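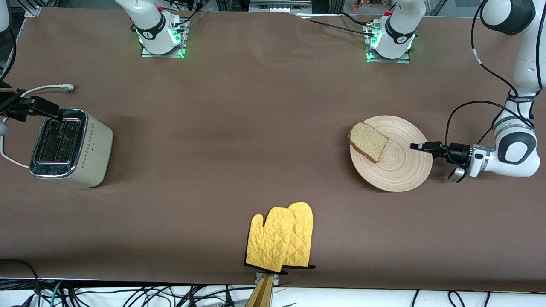
*One slice, the wooden plate, the cream toaster and the yellow mitts.*

I have been eating toast for breakfast for most of my life and only got serious about it in March. Before that I used whatever bread was on the counter and whatever setting the last person left the dial on. Some mornings it came out fine. A lot of mornings I scraped the black parts into the sink.

The toaster is cream colored with a metal top and chrome trim, and there are small dimples across the front. It has two slots. My sister Gladys Valderrama thinks I should have bought one with four, but she has kids to feed and I don't. I make one slice, eat it, and then decide if I want another. Usually I do.

I keep paper down under everything. Brown paper, off a big roll, the same stuff I use for wrapping packages. It covers the whole table and I change it when it gets greasy. Crumbs show up pretty well on it, so I can see when it's time to sweep. I tried a cloth for a while and ended up shaking it out the back door every day and washing it twice a week. The roll was cheaper than I thought it would be and it's going to last a long time.

A few notes on what I've settled on.

**Bread.** Plain white sandwich bread, from the bakery in Radville when I can get there. Jhosep Chávez runs the counter in the morning and will slice a loaf thicker if you ask before he bags it. I tried seeded bread and didn't like how the seeds burned before the rest of it browned. Sourdough is good but the big holes let the butter through onto your hand. I freeze half the loaf the day I buy it and toast straight from the freezer, one notch higher on the dial.

**Heat.** I run the toaster empty for a short while before the first slice. Drop a slice into a cold toaster and the first one is always paler than the second at the same setting. Once the wires are red I put the bread in. My dial goes to 6 and I use 3. If you have a different toaster the numbers won't mean the same thing, so waste a couple of slices and write down what you like.

**Plate.** I switched to a round wooden plate last winter. On a ceramic plate the underside of the toast sweats and goes soft before I finish it, and I eat slowly. The wood is a lot better about that. It's light colored with rings in the grain, and I wash it with care. I wash it by hand, dry it right away, and rub a little mineral oil into it when it starts to look chalky. Don't soak it. I soaked the first one I had and it split.

**Mitts.** I have two yellow oven mitts and they live on the table with everything else. You don't need them for a slice of sandwich bread. I use them to move the toaster when it's still hot and I want to wipe under it, and for the rolls I warm up in the oven on weekends. They also get used as a place to set down a hot pan, which has not been good for them.

**Butter.** Salted, left out overnight in a covered dish. I spread it all the way to the crust and wait a minute. If I'm having jam I use less butter. Hernán Zapata from down the street gave me a jar of his plum jam and I've been rationing it. He made it without much sugar and it's a little sour, and I'd buy it if he sold it.

For cleaning, I unplug the toaster, let it cool all the way down, and pull the crumb tray over the trash. I do this when I change the paper. I used to turn the whole thing upside down and shake it, until crumbs went into the lever and it stuck. Now I just tap the side a few times. The metal top gets a damp cloth and then a dry one or it streaks.

I still haven't figured out bagels. The halves I cut are never even and the thick one gets stuck. I may try slicing them before I freeze them, or I may just keep buying the ones that come cut already. I also want to try raisin bread again at a lower setting, maybe 2, now that I know what the dial does.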